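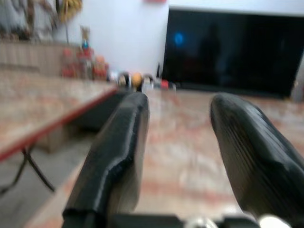 The Week of the Plums

Print this entry | E-mail this entry to a friend

August, a little after ten at night, windows open

I meant to write every evening this month and I have managed it twice, so I am going to put down as much as I can before I fall asleep in the chair. The kitchen is still sticky. I wiped the counter, and then I wiped it again, and my elbow has just come away from the table with a sound like tape.

The plums came in all at once, the way they do. Last weekend they were hard as marbles and I told Mother on the phone that we might not get much this year, with that cold spell in the spring, and then it was hot for a few days and this morning I walked out with my coffee and the grass under the tree was purple. The wasps had already been at the ones on the ground. I stood there in my slippers feeling very rich and very tired at the same time.

I called Līga Kivi before I had even finished the coffee. She said she had been expecting me to call since the heat started, and she was at the back gate inside the hour with her big kettle, a sack of sugar and her own knife wrapped up in a dish towel. We picked until lunch. I went up the ladder and she stayed below and told me which branches I had missed, and she was right every time, although the ones she wanted most were always the ones I couldn't get to without taking both hands off the ladder. My shoulders are going to have something to say about it tomorrow.

We ended up with 53 pounds on the bathroom scale, with me standing on it holding the buckets and then standing on it again without them, and I will not be writing down that second number.

It's the old kind of tree, planted by the people who had the house before us. When we bought the place the lady at the bakery in Cleddale told me it was a Krajewska plum, and I have called it that ever since. I have never found the name in any catalog. It may well be that Krajewska was simply the family who gave them the cutting. The fruit is small and longish, the skin has that dusty bloom on it that comes off on your thumb, and the flesh lets go of the stone if you wait for the right day. If you pick it a day early you have to dig the stone out and everyone gets cross. Today was the right day, or near enough.

We sat on the back step and halved them into the dishpan, and talked about everything. Her sister is moving to Trosum in the fall, for good this time. They have taken the upstairs of a house with a porch, and Līga is pleased for her and also not pleased at all. She didn't say so, but she cut up a great many plums very fast while she was telling me. I said Trosum isn't so far, and she said it's far enough that you have to pack. I've been thinking about that all evening. When we first came here I used to think of my own family that way, as people you had to pack for, and I suppose I stopped visiting without ever deciding to. I should go and see Mother before the weather turns. I'm writing it here so that I'll have to look at it.

The jam itself went well, mostly. The first kettle I took off too soon, I always do, I get nervous about scorching, and it slid right down the cold saucer like soup. Back on it went. Līga does not use a saucer. She lifts the spoon and watches the last drops, and when they run together and hang off the edge she says "there," and it's done. I have watched her do this for years and I still can't see what she sees. The second kettle was hers from beginning to end and it set beautifully. We put a little cinnamon in that one and a strip of lemon peel in mine.

We filled 22 jars, counting the one that is really a mustard jar. Then we ran out of lids, so the rest of the fruit is in the oven on the lowest heat, drying, and the whole house smells like the inside of a Christmas cake. I keep getting up to look at it. I also have a bowl set aside for a cake tomorrow, the plain yellow one with the plums pushed in cut side up, and I need to remember that it takes longer than the card says. The card says forty minutes. It has never once been forty minutes! I should cross it out, but it's in Grandma's handwriting and I can't bring myself to.

I don't want to forget the soup we had at lunch either. It was only the last of the green beans and a potato and some dill, and we ate it standing up with our aprons on, and it was the best thing I've eaten all summer. Līga had two bowls. Afterward she washed the pan without being asked and put it away in the wrong cupboard, where it will probably live from now on.

She went home around six with half the jars in a laundry basket, the sugar sack folded under her arm, and a promise to bring me some of the Vitusitz vinegar her cousin sends, which she swears is the only thing for pickling the firm ones. I've never tried pickled plums. She says you eat them with cold pork and that I'll be sorry I waited. I walked her as far as the corner and the light was going that yellow color it gets, and you could hear someone's sprinkler, and for once neither of us had anything to say.

Some things for tomorrow, while I think of it. Lids, the wide ones. Wash the ladder, there's plum all over the third rung. Rake up under the tree before the wasps get any bolder. Take a jar next door, and one to the bakery, and ask her again about Krajewska. Call Mother in the morning, when she's at her best.

One of the lids just popped in the kitchen. I do love that sound. I'm going to turn the oven off and go up.

Filed under: Garden & Pantry, Summer, Days at Home

Contact | Copyright, all entries and recipes belong to the author | Back to top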